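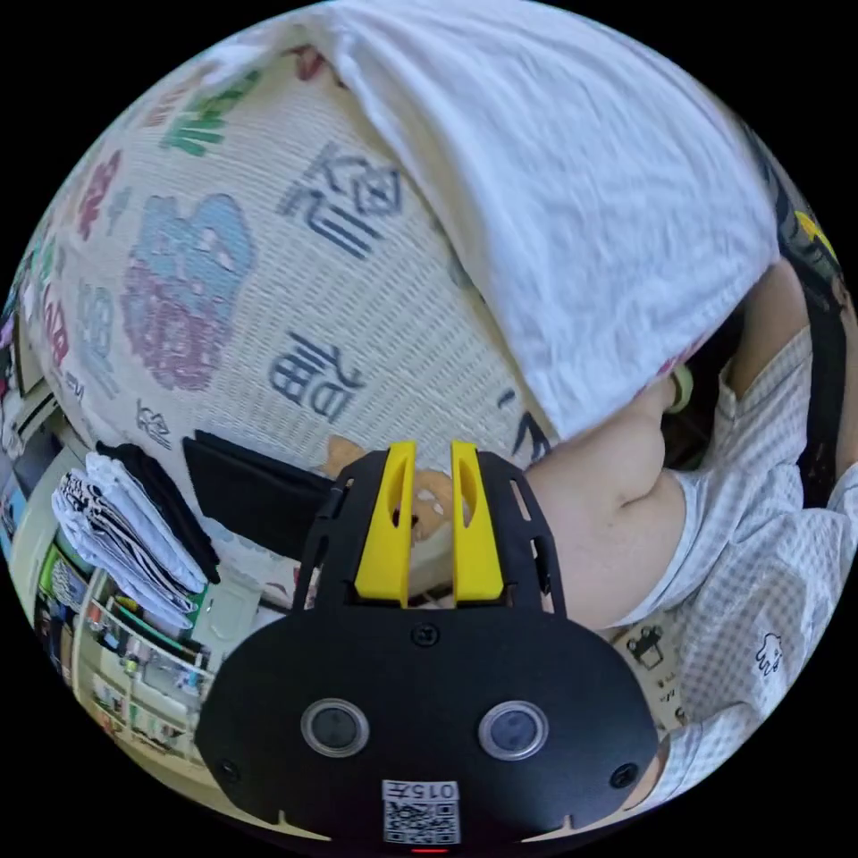
Trarkmont, 22/11/2019

A bedding lending shop on Ionescu Street has extended its winter hours after a sharp rise in people bringing in summer mats and borrowing heavier covers.

The Gostska Linen Room has 1,100 pieces on its shelves, including sheets, quilts, pillowcases, throws and bed mats. Members pay a yearly fee of $39 and can keep up to nine pieces at a time. The shop opened in June and expected its first busy stretch to come after the new year.

"We planned for January and we got November," said Maite Palacios, who runs the shop with her business partner, Ezequiel Lozano. "People want the thin things out of the house and the thick things in. It all came in at once."

The shop will now stay open until 8 p.m. on weeknights through the end of February. It had been closing at 5:30.

Most of the returns are bed mats, the flat woven kind laid over a mattress in warm weather. Palacios said the printed ones are borrowed most often. One popular pattern is cream with a fine rib and carries large Chinese characters in dark gray-blue, among them what looks like 福, a character for good fortune that is often seen on doors and walls at the Lunar New Year. Other prints on the same mat are in green, dark red and pale blue.

Kirsty Kershaw of Grarnow borrowed a printed mat over the summer and asked to keep it for the winter too.

"I know it's meant for hot nights," she said. "I put it on the spare bed and I fold the laundry on it. It's flat, nothing slides into the blankets, and I like looking at it. If I fold on the couch I end up sitting on half of it."

The shop agreed. Lozano said the loan rules allow a piece to go out for two seasons as long as no one else is waiting for it. There is a waiting list for quilts but none for mats.

**How returns are handled**

Each piece is checked at the counter for tears, stains and pulled threads. Sheets and cases go to the wash in the back. The mats are wiped with a damp cloth, left flat to dry overnight and rolled with the print facing in. Lozano said folding is what ruins them.

"You get one hard crease across the middle and it never leaves," he said. "Roll it, tie it, stand it in a closet. Don't put anything on top."

Members are asked to bring mats back rolled, but the shop will take them any way they arrive. A creased mat stays in use at the shop's own folding table and isn't lent again. So far 13 have been retired that way.

Cloth pieces should come back folded in sets, with the pillowcases inside the matching sheet. Palacios said loose cases are the biggest cause of delays at the counter. A white case from one set looks much like a white case from another, and staff have to read the tag on each one before it can be shelved.

**Folding session planned**

The shop will hold a free folding session next month in its front room. Osian Mostyn, who worked in hotel housekeeping before moving to Trarkmont, will show how to fold a fitted sheet, a quilt cover and a stack of mixed shirts using a bed as the work surface.

Mostyn said most people try to fold large pieces while standing and holding them in the air, and give up when the corners drop.

"Lay it down," he said. "Smooth it with your forearm. Fold toward yourself. A bed is the biggest table in the house and people forget to use it."

He recommends clearing the bed first and working from one side only, with finished stacks kept at the far end. Small cloths and towels should be done last. He also suggests a firm cover or mat over a soft mattress, so that the fabric can be pulled straight without the bedding underneath moving with it.

Space in the front room is limited and places must be booked at the counter. Members and nonmembers can attend. Anyone who wants help with a particular item may bring it along, provided it is clean.

**Plans for spring**

Palacios and Lozano are looking at a second location in Grarnow, where about a third of their members live. Ezequiel Zabala, who owns the former shoe store being considered, said talks were at an early stage and that the building needs new shelving and a larger water line before it could hold a laundry.

"They've been in twice to measure," Zabala said. "I'd be glad to have them. It's been sitting there with the lights off for too long."

No opening date has been set. Until then, Grarnow members can continue to leave rolled mats and bagged bedding at the shop's drop-off shelf inside the Grarnow post office lobby, which is emptied every morning. Quilts are too large for the shelf and must be brought to Ionescu Street.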